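10 June 2019

Woke up at six with a hair tie stuck to my cheek. Not on my wrist, where I had put it, and not on the nightstand, where I would have sworn in court I had put it. This is how I know the little things have started to win.

So today was given over to the accessories. I had other plans. The letter from the Carell building office has been sitting by the kettle since last week, wanting me to confirm my meter reading (2,031, I did at least go and look), and I was meant to call Gerkau about the shelf they delivered without any screws. Both of these are proper adult tasks. I chose hair ties.

The trouble with them is that they have no home. Socks have a drawer. Spoons have a drawer, and they don't even wander. Hair ties live in coat pockets, on the gearshift, around the neck of the shampoo bottle, in the bottom of every bag I own. I buy a new pack every October when it gets windy, and by spring I'm holding my hair back with a pencil. I must have owned 500 of them in my life. Where are they? There should be a landfill visible from space.

I have a green box. I have had it for ages, a very loud lime green, and it has held buttons, then stamps, then for one bad winter a lot of expired cough drops. I emptied it, wiped it and put it on the bed, on the striped sheet, and then tipped out what I'd collected so far from the bathroom and the bags. The bed is the only flat surface in this apartment big enough and not already covered with something. Also I could sit down, which I consider a feature of any good system.
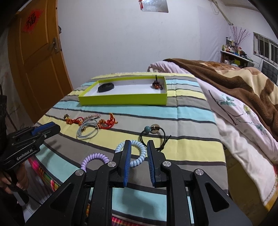

Two things in the box, six to go. The spirals are down at the front.

The black coiled one went in first, on the left, and the red and orange knot went in at the other end. I then spent far too long thinking about whether that was a rule. Were all hair things going left now and all ornaments right? What about the black tie with the teal bead, which is a hair tie with ambitions? I made tea and came back and it was still a hair tie with ambitions.

The red cord charm with the gold beads came from a market stall in Skatham, the year it rained the whole trip and I bought things mostly in order to stand under awnings. It has never been attached to anything. I can't wear it and I can't hang it up without it looking like a decision. It lay there across the stripes looking festive and I felt bad, so it's in.

The rhinestone clip I wore once, to a wedding, and all evening people told me I had something in my hair. Kept it. It's very sparkly and I may get invited to another.

The pale blue bands with the bell on them I had forgotten about completely. I know why I stopped wearing them. I wore them to the library one time and rang my way through the whole of local history. A person with a bell on her head can't sneak up on anybody, or leave anywhere early. But the color is nice, a sort of gray-blue, and I couldn't bring myself to cut the bell off. Back they go – to be rediscovered in four years.

That leaves the spiral ones, the lavender and the light blue. Everyone swears by these. No dents in your hair, they say. They look like old telephone cords and I have mixed feelings about having a telephone cord on my wrist, which is where they mostly end up. The light blue is my favorite of the two, for no reason I could defend.

Final result: the box closes if you lean on it. I put it on the shelf by the door, not the Gerkau shelf, obviously, which is still a plank. Then I went to brush my teeth and found three more hair ties behind the faucet. I looked at them for a bit and shut the bathroom door.

Didn't call Gerkau. Didn't answer Carell either. Had toast for supper and read 12 pages of the Poduval book, then lost my place, and used a hair tie as a bookmark. It was in my robe pocket.

Tomorrow the meter thing, first thing, before I sit down anywhere near a drawer.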